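From: Ratree Tanasarn
To: Thongsuk family history list
Subject: Re: [thongsuk-history] Postton parish index, missing pages

Wiroj Phromma wrote:
> I have now compared my copy of the Postton index with the one from
> Clidthorpe. Mine has 2,661 names and the other one stops at 2,000.
> Does anybody know if the second part was ever typed? I am looking
> for the Dolier family, before they moved to the coast.

Dear Wiroj and all,

Thank you for your message. I also had this problem when I began with the Postton index, and I lost most of a winter on it, so I will write what I know.

The Clidthorpe copy was made from the first box of cards only. The second box was kept in another room and it was typed later, by a different person. This is why the spelling changes after the letter P. In the first part you will find "Dolier", but in the second part the same family can be under "Tollier" or "Van Dolier". I found 12 of them in this way, all baptisms.
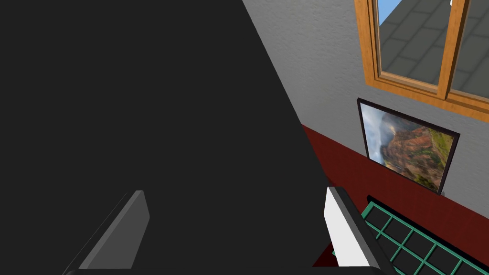 Please be careful with the ages in the burial pages. The clerk wrote the age as the family told it to him, and many old people were made older. One man is 100 years old in the burial book, but if his baptism is the one I think, he was 88. I wrote to the list about him last March and we did not agree — I still believe it is the same man.

If you send me the first names of the parents, I can look in my copy of the second part. I cannot scan all of it, the binding is weak and I do not want to press it flat, but I can type single entries for you. Witness names are also there, and for the Doliers these were often cousins.

One question from my side. Does your copy have the page with the marriages from the chapel? In mine it is cut out very near to the spine.

With kind regards,
Ratree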